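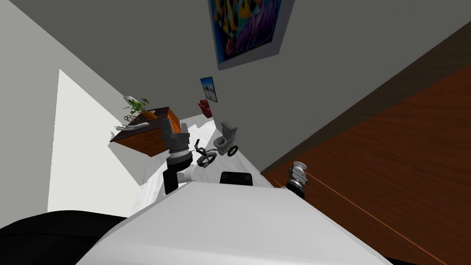
WORKSHOP TIPS > Teaching by remote control

Print this page | E-mail this page

Rehearsing a two-arm task in the simulator

Work in the simulated room before recording on the real arms. These notes assume the Pralov hand controllers and the Sovus room files.

Level the view first. If the walls and floor lean, as they do here, left and right on the controllers will not agree with left and right on the screen. Reset the head pose and check it against a long straight line, such as the join between wall and floor.

Keep both grippers in sight before closing either one. Where one shows smaller than the other, move the arms slowly until you are sure of the distance.

Do not judge reach from furniture. A red armchair at the far end of the floor is no guide to a gap of 80 mm at the gripper. Use the depth readout.

Record short runs. We keep each one to about 20 seconds and save 24 per task. Discard any run with a pause longer than 4 seconds; the Esfahani trainer copies hesitation along with everything else.

Start every run from the same arm position, but shift the object slightly.

Name the folder after the task, then the room.

Fatwood workshop notes, updated 2026-06-10

Print this page | E-mail this page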